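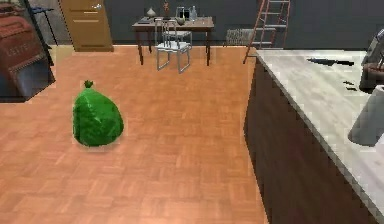 Tied garbage bag on the parquet floor, simulated kitchen, Trosisham comparison series

Gripper and Controller Comparison: Gallery

The Flullham laboratory compared two controllers, Ong and Trirna, on household tasks in a simulated kitchen. The images in this gallery are drawn from that work, which was directed by Rozália Jakab and completed in November 2018. Each controller was given the same arm model, the same gripper and the same time limit. In all, 3,638 trials were started and 3,480 were accepted for analysis. The remainder were set aside for logging faults.

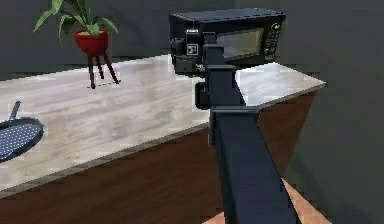
Rui Arruda asked that the gripper results be reported separately for handles and for flat surfaces, as a single average would conceal the difference between the two controllers. The published tables follow his request. Trirna was the steadier of the two on handles, while Ong recovered more quickly after a missed grasp.

The dark blue arm is shown with its gripper in front of the microwave. A square marker is fixed to the front of the gripper.

Room views were rendered at low resolution throughout. The refrigerator in the next view has a dispenser recessed into its front. 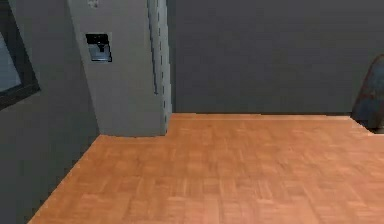 Refrigerator and back wall

Were the two controllers given the same camera input?
Both received identical colour images at the same rate. Depth data was withheld from both until the final 400 trials, which are reported in a separate table.

The kitchen island carries several items of differing shape, among them a glass bottle, a paper towel roll and two knives. The desk and chair are on the far side of the open floor.
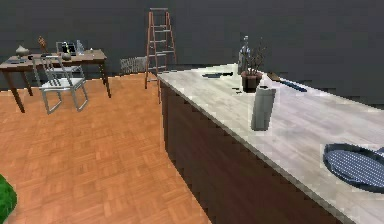
Kitchen island, step ladder and desk

Will the comparison be repeated with a physical arm?
A smaller series is planned for June at the Flullham laboratory, using the same task list and a revised gripper. Results will be added to the Trosisham pages once they have been reviewed.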